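Section 5: Moving the office server to another room

5.1 Before you begin

Tell all staff at the Mestgate and Bullby sites when the shared drives will be unavailable. Moves should start after 6 p.m. unless Najwa Obeidat has agreed another time in writing.

Caution: The unit must be carried by two people. Do not lift it by the front panel.

5.2 Shutting down

1. Check that the nightly backup has finished and that the log shows no errors.
2. Ask all users to save their work and sign out.
3. Choose Shut Down from the administrator menu and wait until the fans have stopped.
4. Switch off at the wall, then remove the power lead.
5. Label each network cable at both ends before unplugging it.

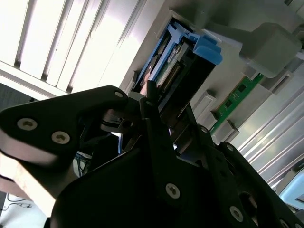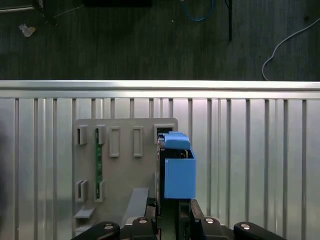 5.3 Placing the unit

6. Leave a gap of 170 mm behind the unit for air to pass.
7. Keep cables clear of walkways and door openings.
8. Reconnect the network cables according to their labels, followed by the power lead.
9. Switch on and allow 3 minutes before signing in.

Note: If the shared drives do not appear, restart the unit once only. Should the fault remain, contact Idris Beddoe on extension 37 and quote the asset number.

5.4 Records

Enter the new room number in the equipment register and return the signed move form to the Pendetcombe office.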